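New house rules for the block table

The second edition of our bench practice sheet is out, and I am very pleased with it! It runs to three pages (the old one had swollen to a small booklet) and covers everything from how a table should be laid before a run to what goes in the log afterwards. Felicja Nowakowski did most of the drafting in December, with Cor Lambrechts from Risden reading every version and sending it back covered in green ink. It applies from January 6, 2022 to all stacking and sorting work under the Fusance project.

The biggest change is to what we call the start state. Until now each of us set out the blocks more or less as we fancied, then wrote "blocks on table" in the log. You can guess how useful that was when Ghassan Tannous tried to compare more than 400 runs last autumn. From now on the log must say which shapes are out, which colours they are, and whether anything is already stacked before the arm moves. A cylinder on its end and a cylinder on its side are two different starts, so write down which.

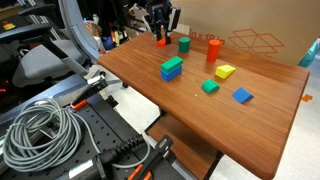

Rule four has had the most discussion, and I think it's the best thing in the sheet. A run is marked as a success only if the fingers have let go, the arm has backed away and the stack is still standing. A block held in place by the gripper doesn't count yet, however good it looks. We used to be generous about this, and two people marking the same run could easily disagree. Chaimae and Shaimaa Badawi tried the new wording on 32 old recordings, marking separately, and then compared notes. They differed on one! (It was a wedge that slid, and they are still arguing about it.)

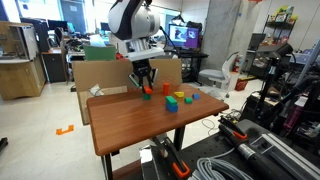 Then there is the matter of hands. No reaching across the table while the arm is powered and free to move, even to nudge a block that has rolled. Pause the arm, say "paused" out loud, wait for the operator to say it back, and only then reach in. It feels silly for the first morning and after that you stop noticing. The same goes for changing fingers or moving a cable.

Spare tools have their own short section, borrowed with thanks from the Grestoretti workshop rules. Each one is to be checked for worn tips before it is fitted, and the check goes in the log with your initials.
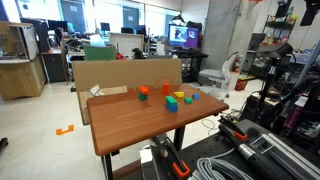
Two stacks and some single blocks, with the tools on the breadboard at lower right.

Old logs don't need to be rewritten, but please don't mix them with new ones in the same folder. Printed copies are in the tray by the Mansour room door. Felicja is collecting comments for the third edition and would especially like to hear from anyone working with soft objects, where rule four gets rather interesting.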